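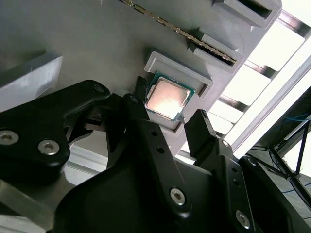 Computer Refurbishing Technician (Part-Time, Two Openings)

Petmont Computer Reuse
Posted Tuesday, May 26, 2020

Petmont Computer Reuse takes in used office computers from businesses, school districts and county departments, gets them back into working order, and passes them on to households that do not have one. We are hiring two part-time technicians for our workshop on Halvorsen Street. Both jobs are 24 hours a week. Both are paid, hourly positions with a set schedule.

Requests for computers have gone up sharply since schools moved classes online in March. We have 685 households on the waiting list, and 200 desktop machines from the Trirken school district are due to arrive in the next two weeks. The two technicians we have now cannot get through that many in the time we have.

What the job is

Most of the work is at a bench. A desktop comes off the shelf, you open it, clean it, find out what is wrong with it, fix it or strip it for parts, wipe the drive, install the operating system, run the tests, and fill out the sheet that goes with it. Then you start on the next one. A typical machine takes between one and two hours of your attention, though you will usually have three or four going at once while drives wipe and updates install.

You will:

Check in donated desktops and laptops and enter the serial number, processor, memory and drive size in our inventory.

Remove, test and replace memory, drives, power supplies, fans and processors.

Clean off old thermal paste and apply new paste when a processor has been taken out or the machine is running hot.

Wipe every drive with our erasure software and print the certificate. Drives that fail the wipe are pulled and go in the locked bin for shredding.

Sort usable parts into the parts room and label them by type. Memory goes by generation and size. Processors go by socket, in antistatic trays, never in bags together.

Install the operating system and the standard set of programs, and set up a user account for the household.

Pack finished computers with a monitor, keyboard, mouse, power cords and the printed getting-started sheet.

Help unload the truck on delivery days.

You will not be asked to do component-level board repair or data recovery. We do not recover data for anyone, including the donors, and you should be comfortable telling them so on the phone.

Who we are looking for

You need to have opened up a desktop computer before and put it back together so that it worked. It does not matter to us whether you did that at a job, in a class or at your kitchen table. If you have built one computer for yourself and fixed a few for relatives, please apply.

You also need to be able to:

Lift 40 pounds from floor to bench. Older monitors and boxed desktops are heavy, and we only have one cart.

Stand or sit at a bench for a four-hour stretch with a break in the middle.

Read and write English well enough to fill out test sheets that another person will rely on.

Handle small screws, clips and connectors.

Pass a background check. We handle drives from schools and county offices, and our agreements with them require it. A record does not rule you out automatically. Ilham Santoso in our office will talk it through with you privately before any decision is made.

It would help, but it is not required, if you have worked with laptops (hinges, batteries and keyboards in particular), have used Linux, speak Spanish or Indonesian, or have a driver's license that would let you take a turn with the van.

We do not require a degree or any certification. If you want to study for a basic hardware certification while you work here, we pay the exam fee once you have been with us for six months.

Training

Your first two weeks are spent alongside Zulkifli Oei, our lead technician. The first three days are check-in and cleaning only. After that you work through a set of machines with known faults that he keeps for new people: a bad stick of memory, a dead power supply, a processor seated over a bent pin, a drive that passes the quick test and fails the long one. You move to your own bench when you have found all of them. Some people take four days and some take ten. You are paid the full rate either way.

Schedule

Opening A: Monday through Thursday, 8:00 a.m. to 2:00 p.m.

Opening B: Tuesday through Friday, 1:00 p.m. to 7:00 p.m.

The two shifts overlap by an hour three days a week for handover. Please tell us in your application which opening you want, or if either would work. We do not run weekend shifts. Hours may be increased in October if the county renews its agreement with us, but we cannot promise that and you should not count on it.

Pay and benefits

$17.50 an hour to start, going to $18.75 after the first 90 days. Paid every other Friday by direct deposit or check.

Paid time off builds up at one hour for every 20 worked. You can use it from your first day at your own bench.

We pay for a monthly bus pass, or you can park in the lot behind the building at no cost.

Each employee may take home one refurbished computer a year for their own household. It comes off the regular shelf and goes through the same paperwork as any other.

These positions do not include health insurance. We would rather you know that before you apply.

Health and safety at the workshop

Benches have been moved so that they are at least eight feet apart. Masks are required inside the building for everyone, and we supply them if you do not have your own. Incoming equipment sits for three days in the receiving bay before anyone opens it. Pickups by households are by appointment at the side door. If you are sick, or someone you live with is sick, you stay home and you are paid for your scheduled hours, up to 80 hours a year, separate from your paid time off.

Antistatic wrist straps, safety glasses, gloves and all hand tools are supplied. You may bring your own screwdrivers if you prefer them. Please mark them.

About the workshop

We are a small nonprofit with nine people on staff. The workshop is one large room with a concrete floor, a parts room, a receiving bay and an office. It is loud when the compressor is running and it is warm in the afternoon from June until the middle of September, even with both fans on. There is a kitchen with a refrigerator and a microwave. The building is on one level with a ramp at the front and an accessible restroom. Benches can be set at two heights. If you need some other change to do the job, tell us and we will work it out with you.

The nearest bus stop is Halvorsen and Ninth, a four-minute walk.

How to apply

Send us the following by email or regular mail, or drop it through the slot at the front door:

1. Your name, phone number and the best time of day to call.

2. Which opening you are applying for.

3. A resume, or a page telling us what work you have done. Unpaid work counts.

4. A short answer to this: Describe one computer you fixed or tried to fix. What was wrong, how did you find out, and what did you do? Half a page is plenty. We are interested in how you went about it, so a machine you gave up on is fine.

Please do not send a photo of yourself, and please leave your date of birth off your resume.

Applications go to Anisa Hartono, Workshop Manager, at the Petmont Computer Reuse office on Halvorsen Street. Put "Technician" and the letter of the opening in the subject line or on the envelope. We will begin reading applications two weeks after this posting and will keep going until both jobs are filled. Everyone who applies will get a reply.

What happens next

We will call the people we want to talk to and set up a 20-minute phone conversation. After that we invite up to six people for a bench session of two hours, one person at a time. You will be given a desktop that does not start and asked to find out why, with someone nearby to answer questions. You may use the internet, the manual or your own notes. We pay $40 for the session whether or not we offer you the job.

References are checked only after the bench session. We ask for two, and they can be a teacher, a neighbor you did work for, or a former employer. We expect both technicians to start by the first week of July.

Questions about the work itself can go to Zulkifli Oei at the workshop on weekday mornings. Questions about pay, the background check or accessibility should go to Ilham Santoso.

Petmont Computer Reuse is an equal opportunity employer.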